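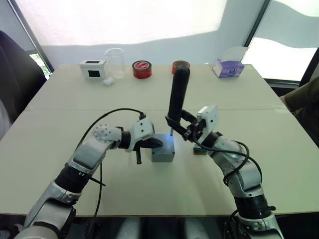

Manaia Mahuika's objection to Zarkon is that it plans well and checks badly, and most published criticism of the software starts from that complaint. **Zarkon** is a planning and control package for two-armed manipulators, maintained by Coltov and used mainly for small assembly tasks with hand tools. It splits a job into steps for each arm and keeps the two from colliding.

Coltov's release notes claim 200 trial runs of a screwdriving task without a collision. The notes do not say how many screws were driven home – a gap pointed out by Chinyere Balogun, who also found that the planner treats a closed gripper as proof of a held tool. A slipped handle can therefore pass as a good grasp.

Perception is handled by a separate module, Flirkuvwood, which merges head and wrist camera views. Its pose estimates are refreshed around 68 times a minute, too slow in Balogun's view for correcting a tool tip near contact. Small connectors lying at odd angles are a common test case, though the scoring rules differ between releases and results are hard to compare.

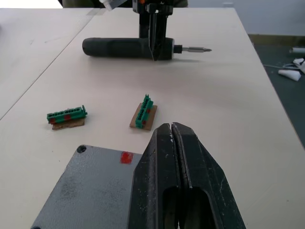
## Versions

Version 2 added a replay tool for failed runs. It stores joint positions but no force readings.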